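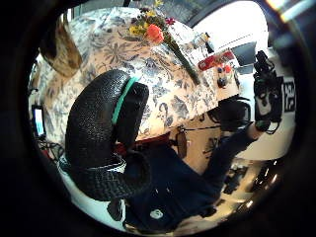 A table laid with a floral tablecloth in navy and slate blue on a pale ground.

Tablecloth

A tablecloth is a cloth used to cover a table. It may be laid to protect the surface from scratches, spills and heat, to decorate a room, or to mark a meal as a formal occasion. Tablecloths are made in many fibers and sizes and form part of the wider group of household goods known as table linen, which also includes napkins, runners and place mats.

History

Cloths for the table were in use in the Roman world, and by the Middle Ages a white cloth was a usual sign of rank in the wealthy households of Europe. Diners often wiped their hands on the edge of the cloth or on a separate long strip laid over it. Linen damask, in which the pattern is formed by the weave itself, became the preferred material for fine tables in the early modern period, and large cloths were listed in wills and household records as goods of value.

Printed cotton reached European buyers in large amounts through trade with India in the seventeenth century. Floral patterns of this kind were first used mainly for bed hangings and clothing. Their use at the table grew as printing by engraved roller, introduced in the late eighteenth century, lowered the cost of patterned cloth. By the twentieth century, printed cotton tablecloths were common in homes of modest means.

Materials

Linen is strong, takes up moisture well and becomes softer with washing, but it creases easily. Cotton is cheaper and simpler to care for. Polyester and blends of polyester and cotton resist creasing and dry quickly, and they are widely used in restaurants and banquet halls. Oilcloth, once made by coating fabric with boiled linseed oil, has largely been replaced by cotton or polyester with a vinyl coating, which can be wiped clean.

Patterns

Plain white remains the usual choice for formal dining in much of Europe and North America. Checks and stripes are linked with kitchens, picnics and informal restaurants. Floral designs range from small scattered sprigs to large trailing vines, and are often printed in a few related colors on a light ground. Blue on white or cream has been a lasting combination, helped by the long use of indigo dye and by the popularity of blue and white ceramics.

The Forndale collection of household textiles holds 2829 printed cloths, of which the floral group is the largest. Its catalog, prepared by Elaine Fontes and Ásdís Mikkelsen, sorts the cloths by the layout of the pattern: all-over, bordered, or centered. Bordered cloths were printed for a table of a given size, while all-over cloths could be cut from the bolt to any length.

Size and drop

The part of a cloth that hangs below the table edge is called the drop. A short drop is usual for everyday meals, and a longer one for formal dinners. Cloths that reach the floor are used mainly at banquets and on display tables. The length needed is found by adding twice the drop to the length of the table, and the width is worked out in the same way. A felt or quilted pad, sometimes called a silence cloth, may be placed underneath.

Care

Cotton and linen cloths are commonly machine washed and ironed while slightly damp. Stains from wine, fruit and grease are easier to remove before they dry. Older printed cloths may lose color in hot water, and collections generally store them rolled on tubes, away from light.

See also

Damask
Napkin
Oilcloth
Table setting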